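Two Hands, One Bench: Building a Pair of Recording Grippers in a Shared Workshop

10 March 2023

The parts list for the Cerkance gripper fits on one side of paper. The build takes rather longer than that suggests, and most of the time goes on the fingers.

Cerkance is a hand-held gripper. A person carries it, closes it on things, and a camera behind the fingers records what the fingers do. The recordings are later used to train an arm. We built two at Irna, the shared workshop in Carkarley, between the end of June and the start of the new year, working evenings. The printed parts came off the workshop's own machine. The fasteners, springs and bearings were bought from Bundgaard, a small supplier that will sell screws in quantities below a hundred, and the total for the pair came to 156 pounds before cameras.

The shell is printed in two halves, seam down the middle. Print it with the curved face up. Face down saves support material but leaves a rough patch where the palm rests, and after half an hour of use this matters more than the saved plastic.

The fingers are the difficult part. Each has a soft pad that must bend around an object without folding sideways. Our first pads were too stiff and pushed small blocks out of the grip. The second set was soft enough but tore at the root after 99 closures on a simple test jig. The third set has a thicker rim and a textured face, and has lasted 2,950 closures so far with no visible tearing. Both fingers must be fitted from the same batch. Mixed batches close off centre, and the error shows up in every recording.

The lens is very wide, which means that the fingers and a good deal of the room are recorded together. This is useful for working out where the gripper is, and it also means that a badly seated shell is easy to spot on playback.
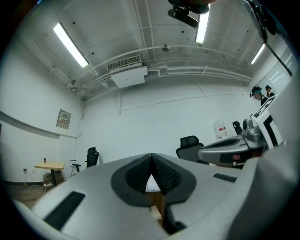
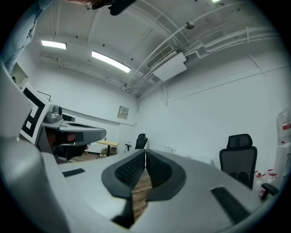 The marker boards gave more trouble than expected. They are printed on matt white card and fixed to a flat plate on the gripper. Gloss card picks up the ceiling lights and the software loses the pattern. The plate must also be truly flat. We had one with a slight bow, hard to see by eye, and it shifted the measured position by several millimetres. It was replaced with a plate cut from thicker stock.

Weight is the remaining complaint. With the camera fitted, each gripper is comfortable for about 30 minutes, after which the wrist begins to turn inwards and the recordings drift with it. A lighter shell is drawn but not printed. It drops the inner ribs and moves two screws forward – a small change on screen, though it means a new jig for drilling the inserts.

Set the inserts with a temperature-controlled iron and let the part cool fully before putting any load on the thread. We lost one shell half to impatience. The drawings for the third set of fingers are kept in the print room at Irna, with the settings written on the first sheet.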